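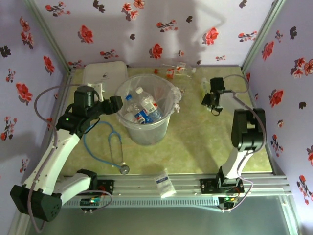 Topic: Home & Making

Right, a thread about wallpaper, because I've spent most of April thinking about nothing else and my family have stopped listening.

We're doing the box room. It's tiny, it faces north and the last people painted it the colour of weak tea. I wanted flowers. Proper scattered flowers on lavender, reds and pinks, a bit much. I like a bit much.

First thing I learnt: order a sample and live with it. I taped mine next to the window and it looked lovely. Moved it to the dark wall by the door and it went completely grey! Same piece of paper. I very nearly bought the lot on the strength of that window.

Second thing: batch numbers. I knew about these and still got caught. Two rolls from one batch, the rest from another, and you can see it once you know. The odd ones are going behind the bookcase – don't tell my mum.

Frauke Ostermann did our hallway years ago and she came round to look. She ran her thumb along the skirting, sighed, and told me to fill the cracks before I even thought about paste. So that was a whole evening gone on filler.

She also made me hang a plumb line. I said surely the corner is straight, it's a corner. It was out by 11 mm top to bottom. Eleven! In a room you can barely turn round in.

Small busy patterns hide a lot, by the way. My joins aren't great and you'd have to go hunting for them. Big repeats are another story, I wasted half a roll of one in our old flat trying to match up a peacock.

Cost so far is £43 on paste, brushes, filler and a seam roller, and that's before the paper. The seam roller is the best thing I own now. I'd roll the cat if she'd let me.

Someone asked about doing the ceiling as well. Tavion Whitlock has been on at me about it all week – he did his and says it feels like being inside a biscuit tin, and he means it as a compliment. I'm tempted, but my neck says no.

Anyway, two walls up, one to go, and then the fiddly bit round the radiator. If anyone's got a trick for radiators please send it my way, I've been putting it off since lunch.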